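3 min read

Flalotach would like to rent you a pair of arms. The company, which until this spring sold mostly shelving and parts bins, has opened orders for a two-armed bench kit aimed at small metal shops, the kind that still sort stampings by hand while a radio plays in the corner. The price is $308 a day with a minimum rental of six days, and the arms go home on a truck if you don't get along.

The kit goes by the name Grarkach. Flalotach says the name tested well. It didn't say with whom.

For the money, a shop gets two arms, two grippers, a control cabinet and a fitter who stays for the first morning. Each gripper carries a small camera at the wrist, and the software learns a job from a person steering the arms through it again and again. Flalotach recommends 100 run-throughs per task before leaving the machine to its own judgment. A shop with five tasks can do that arithmetic itself, preferably sitting down.

Cerkside, a job shop that makes brackets and small fixtures, took one of the first kits in May and agreed to let visitors look over its shoulder. The work is as glamorous as it sounds: flat metal parts, a blue tray, a cardboard box, a table with a green cloth on it. The cloth is in the setup guide, which asks for a soft surface under thin parts and then spends a page and a half on how to fasten it.
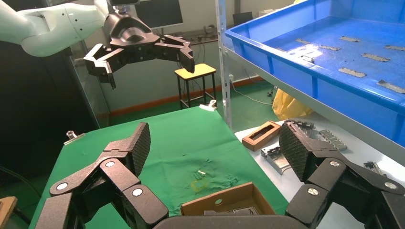 Can a shop run the kit without a programmer on staff? Most can, as long as someone is willing to spend a few days steering the arms by hand and a few more fixing what they learned wrong.

Cerkside's experience bears that out, give or take some muttering. In a trial on mixed flat parts after the first week of teaching, the arms put away 77 out of 100 without help. The rest were dropped, put down in the wrong place or held in the air for a length of time that the shop's log describes as "thoughtful." A person at the same bench gets all of them, and is also able to answer the phone.

The shop is keeping the kit anyway. Its reasoning is that the arms don't mind the late shift, and that a miss costs very little when the part is a flat piece of metal and the drop is a short one. It has asked Flalotach for a shorter teaching routine and a quieter alarm – the present one can be heard in the parking lot.

The nearest rival is Çınar, a single-arm kit sold outright. It is simpler to set up and takes less floor, but it can't steady a part with one hand while the other does something useful. Buyers who only move things from one bin to another may not miss the second hand. Anyone loading a fixture probably will.

Flalotach's rental covers repairs and software updates. Replacement finger pads are extra, as are additional mornings with the fitter, who by Cerkside's account was the best part of the package and isn't available for purchase.

Orders are open now, and the company is quoting a wait of six weeks.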